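4 min read

Flusar hand gripper – left jaw lags on close, thin items slip
Opened by: Elsa Sjöberg
Picked up by: Zlata Ivanyshyn
Component: jaw linkage, hand-held unit
Status: open, monitoring

Report (Elsa)

Left jaw closes late. With the trigger pulled slowly, the right jaw moves first and the left one follows once the trigger is near half travel. On a full pull both jaws end up closed, but the contact point is off center toward the left. Stiff objects are fine. Paper, film and anything that folds gets pushed sideways before it is clamped, and then one corner slides out.

The arm version on the bench uses the same jaws and does not show this. I swapped the pads between the two units and the fault stayed with the hand-held one, so I don't think it is the rubber.

Started in April, after the pivots were taken apart for cleaning. I may have put the washers back in the wrong order. There was no drawing.

Reply (Zlata)

Please check the following before taking anything apart:

1. Trigger released, jaws open. Push each jaw inward by hand. Is there free play, and is it the same on both sides?
2. Cable at the trigger end. Does the ferrule sit fully in its cup?
3. Spring on the left side. Is it hooked in the inner hole or the outer one?

Elsa

1. Play on the left, close to none on the right. I measured 2 mm at the jaw tip.
2. Ferrule is seated.
3. Outer hole. The right one is also in the outer hole.

Zlata

2 mm at the tip is too much for a cable problem alone. Slack in the cable would show on both jaws, as they share the pull. Look at the lower left pivot. On the Ekska print files the bore is drawn undersize and is meant to be reamed after printing. If it was reamed twice, the bolt will rock.

Elsa

Confirmed, the lower left bolt rocks. The upper left is tight. I can see wear on one side of the bore. No cracks.

Tried a wrap of tape around the bolt shank as a stopgap. Play went down but the jaw would not return on its own. Tape removed.

Zlata

Don't use tape. Two options:

a) Reprint the left lower link. Schwerdtfeger has the black filament on the shelf by the laser cutter. Print it flat, with the bore vertical, and ream once.
b) Drill out and fit a brass sleeve.

Go with (a). The sleeve leaves very little wall around the hole.

While it is apart, put a washer on each side of every link, thin one toward the body. Tighten until the link binds, then back off until it drops under its own weight. Thread locker on the nuts only.

Elsa

Link reprinted and fitted. Washers as described. Both jaws now start together by eye. Play at the left tip is too small for my calipers to give the same reading twice.

Cycle test: 200 open and close cycles with no load. No change in play afterward. Bolts marked with paint pen at the start, and the marks still line up.

One thing I noticed – the trigger feels heavier than before. It was easy to pull with two fingers when the pivot was loose.

Zlata

Expected to some degree. The old link was taking up part of the travel as slop. If it is heavy enough to tire your hand, try moving both springs to the inner holes. Move them as a pair. With one in and one out you will get the original symptom back from a different cause.

Next step is soft objects. The logger (Distumia branch) drops a session if the trigger sensor saturates, so re-zero it before you start. The new link changes the closed position and the old zero is no longer valid.

Elsa

Sensor re-zeroed. Springs moved to the inner holes, pull is lighter. Return is slower but complete.

Proposed soft test: 50 grasps on light household waste, mostly wrappers, tissue and peel. Log a fail if the object leaves the jaws before release, and a separate code if it shifts sideways on contact, so that the old fault is not mixed in with plain bad grasps.

Zlata

Agreed. Keep trigger speed slow, as the fault only showed on a slow pull. Include crumpled paper, it was the worst case in your report. Leave the ticket open until the log is in. I have added the washer order to the build notes and marked the lower link bore "ream once".

Attachment (Elsa)
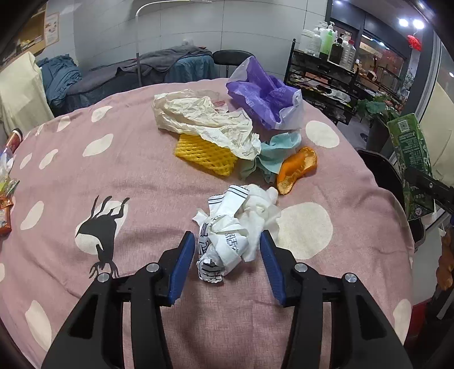

Refitted jaws and blue pads with crumpled paper between them, other soft test items on the table.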